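Move-in inspection checklist, with my comments
Jolán Somogyi, Pomton

I fill one of these out every time I take on a new rental room, and since three of you from the Prustudent board asked for my copy, I cleaned it up (a little). It's for the shared house on the Kerekes side of Pomton, 850 square feet, gone through in September before I signed. Steal whatever you like!

FRONT DOOR AND ENTRY
Deadbolt turns from inside without a key: OK
Door closes by itself: NO. You have to lean on it. I wrote that on the landlord's sheet too.
Porch light: OK, but the switch is behind the coat hooks, so I spent a good while flipping the wrong one.
Steps and handrail: Rail wobbles at the bottom. Two screws missing. Asked for a repair in writing.

SMOKE AND CARBON MONOXIDE ALARMS
Hallway alarm, test button: OK, and wow, loud
Bedroom alarm: OK
Kitchen alarm: FAIL. No battery in it at all. I put one in that same evening and kept the receipt.
CO alarm near the furnace: OK. Date on the back is still good - check yours, they do expire.

KITCHEN
Stove burners light: 3 of 4. Back left just clicks and clicks.
Fire extinguisher: Needle in the green, but it was under the sink behind a bucket. Moved it next to the door.
Outlets by the sink, test and reset buttons: OK
Fridge seal: Passed the dollar bill test (close the door on a bill and tug, it should grab).

BATHROOM
Hot water: OK. Takes forever to show up on the second floor.
Fan: Runs, sounds like a lawn mower. Held a square of toilet paper up to it and it stuck, so I'm calling it a pass.
Leaks under sink: Old stain, dry to the touch. Took a picture with my hand in it for size.

BEDROOM
Window opens wide enough to climb out: OK after some shoving
Window lock: OK
Space heater: The last tenant left an Omport one. Cord was stiff and brown near the plug, so out it went. I don't argue with cords.
Extension cords under the rug: There was one. There isn't now.

BASEMENT
Breaker panel labeled: Sort of. One says "stuff." There are 11 breakers and I've figured out most of them by walking around with a lamp.
Dryer vent: Full of lint! I pulled out enough to knit a cat. Recheck monthly.
Water meter: Read 2,361 on the day I walked through. Write yours down, it saves a fight over the first bill.

SHARED WORK AREA
Clear path to the door: OK
Room to move your arms without whacking a neighbor: OK
Long hair near anything with moving parts: Tie it back. I'm as bad about this as anyone.

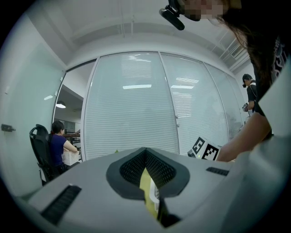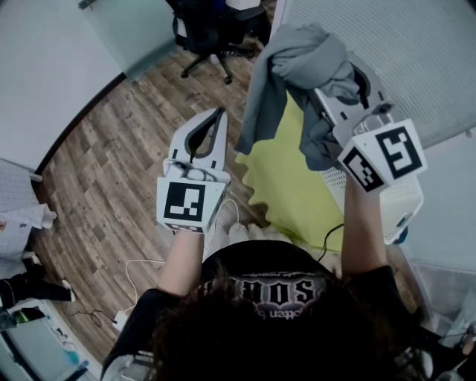 STILL OPEN
Handrail, back left burner, front door closer. I gave the landlord a copy of the whole list and got initials on every page, which felt fussy at the time, but I lost part of a deposit once over a cracked tile I never made, so fussy it is. If the handrail isn't fixed when I do the next round, I'm sending a second letter and adding the screws to it in a baggie.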